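Savchuk Home & Yard Help
Ask a neighbor > Floors, furniture, wood > Tables

White cloudy rings on old dining table, is it the finish or the wood? And do I have to strip the whole thing

posted by Margaux Fleury
26/09/2020

Typing this fast because kids are up in ten min. We got my aunt's dining table in June. Solid wood as far as I can tell, seats eight with the leaf in. No idea what's on it for finish. She used to wipe it down with some lemon spray every week for decades, so there's a layer of who knows what.

Anyway. Big cloudy white ring from a hot casserole dish, maybe dinner plate size. Then a bunch of smaller ones from mugs. Plus one dark spot near the end where a plant pot sat, almost black, that one was there when we got it.

What I tried so far:

Mayonnaise overnight. Smelled awful, did nothing to the big ring. One of the little ones got fainter I think.

Hair dryer on low. Helped a tiny bit and then I got scared of it.

Toothpaste. Don't. Now there's a dull patch where I rubbed.
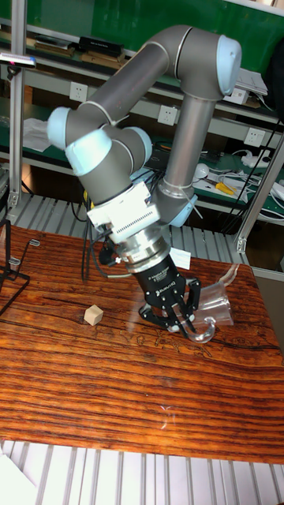

Local guy quoted me $359 to strip and refinish the top only, legs not included, and he can't take it for 2 months. Which, fine, he's busy, but I was hoping to have it usable for Thanksgiving. My husband says throw a tablecloth on it and forget it. I don't want to forget it, I'll know it's there.

So, three things really. Is a white ring in the finish or in the wood. Can I fix just that part or will it always show as a patch. And is the black spot a whole different problem? Also if anybody knows how to tell what finish I've got without wrecking it. I read about rubbing alcohol but the page didn't say how much or where.

I have: a random orbit sander I've used twice, a can of Guvar paste wax (came with the house), 0000 steel wool, and a tin of Rovar wipe-on poly that's half full and maybe skinned over, haven't looked.

Not in a rush rush but sort of in a rush. Thanks in advance

Margaux

edit: forgot to say, the leaf has been in a closet the whole time and it's a shade darker than the rest. So if I refinish the top do I have to do the leaf too, or will they never match anyway

2 replies

Uliana Kovalchuk

White = moisture stuck in the finish. Black = moisture got through to the wood. So yes, two separate problems and the white one is the easy one. Don't let anyone sand that table over a white ring until you've tried the cheap stuff.

First find out what finish it is. Flip a leaf over or go under the edge, someplace you'll never look. Clean it first with mineral spirits on a rag, there's going to be years of lemon spray there and it messes up the test. Then one drop of denatured alcohol. One. Wait a minute, touch it with a cotton swab. Gets sticky or soft, it's shellac. Nothing happens, try a drop of lacquer thinner in a different spot. Softens, it's lacquer. Still nothing much, or it wrinkles up, you've got varnish or poly. Open a window for the thinner please.

Rubbing alcohol is mostly ok for the test but it has water in it and water is what made your rings in the first place. Get the denatured, hardware store, small can.

Now the rings. Clean the whole top with mineral spirits, let it dry overnight. Then in this order, stop when it works:

Iron, low, no steam, over a folded cotton t-shirt. Empty the water out of it. Few seconds, lift, look, again. You want to warm the finish so the moisture can leave. Go slow. If the finish starts looking wet or the shirt sticks, stop right there.

If that's no good, alcohol. Dampen a clean rag, and I mean damp, squeeze it till it feels nearly dry. Swipe lightly across the ring like you're brushing off crumbs. Don't rub, don't park it. Shellac and lacquer both respond to this. On poly it won't do a whole lot either way.

Last, the steel wool with a bit of the paste wax on it. With the grain. This cuts the very top of the finish where the haze is. It'll drop the shine in that area so you'll probably end up doing the entire top to even it out, which isn't a big job, maybe an evening. Same thing will take care of your toothpaste patch, you just scuffed it.

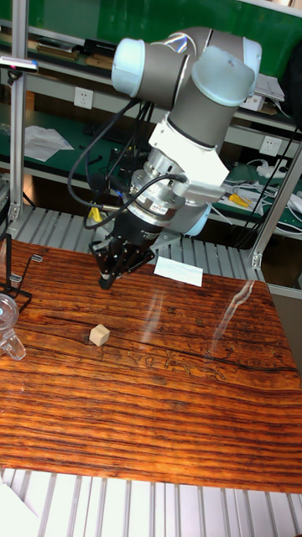 Uliana Kovalchuk

Hit post too early, rest of it here.

Black spot. The water went through and reacted with the tannin in the wood, so no amount of wax or ironing touches it. Oxalic acid is what takes it out. Sold as wood bleach, comes as crystals. But it has to hit bare wood, meaning the finish comes off at least there, and a bare spot in the middle of an old top is hard to blend back in. If it's at the end like you say and it's small I would put a bowl on it for now, do the rings, have your Thanksgiving, then decide in spring.

If you do go for it, gloves and goggles, follow the packet, and wet the whole top edge to edge, not only the spot, or you trade a dark spot for a pale one. Rinse it well, a few times. Let it dry a couple days before you sand, that dust is nasty to breathe so wear a real mask. And don't mix it with chlorine bleach.

Leaf: that's light. Depending on the wood it goes lighter or darker in the sun, yours has been in the dark so it stayed put. Leave it out in the room next to the table a few months and it gets closer by itself. Cherry goes the other way from walnut, do you know which it is? Look at the underside. If you end up stripping the top then yes do the leaf in the same go, same can of finish, same day if you can.

Throw out the poly if it's skinned. You can strain it but for a dining table top I wouldn't bother. And wax goes on AFTER any new finish, never before, nothing sticks to wax. Ask me how I know (a whole hallway bench, all of it peeled).

The price sounds normal to me for a top that size, depends where you live. Ask if it includes the leaf. Ask what he's putting on it too, if he says he sprays lacquer, fine, looks great, but you'll need trivets forever.

plurell43

i have a similiar table and the iron worked for me. took like 5 tries. Mine was poly i think?

dont use the steel wool if you're going to put water based finish on later, little bits stay in the grain and rust. use a gray pad

for hot dishes we just bought cork ones from the dollar store, the felt ones let heat thru. also my mother in law swears by walnuts, you rub the nut on the scratch. It's for scratches though not rings. worked on a chair

Margaux Fleury

OK update for whoever lands here. Did the drop test under the apron. Alcohol made it gummy right away so shellac, I guess? Cleaned the top with the mineral spirits first and wow the rags. Brown. Went through most of an old pillowcase. Table is already a different color, lighter.

Iron did nearly nothing on the big ring. Alcohol rag got all the mug rings, took seconds, I was sort of annoyed at how easy. The big one is maybe 80 percent gone, you can see it if you bend down with the window behind it. Did one swipe too many on the left side and it grabbed a little, there's a streak. Letting it harden up before I go at it with the wool and wax.

Wood is walnut according to my mom, who remembers them buying it. So which way does the leaf go then, lighter?

Leaving the black spot. Bowl is on it.

Uliana Kovalchuk

Walnut lightens, so the leaf being darker makes sense. Give it some window time.

Streak in shellac is no big deal, it melts into itself. Wait at least a day, two is better, then wool and wax very lightly over the whole top. If the haze is still there after that come back and post, there's a thing with a pad and thinned shellac but it takes practice and I don't want to type it all out if you don't need it.

And tell your mom to write down the year they bought it, tape it under there.

Thread has 2 people following. Log in to reply.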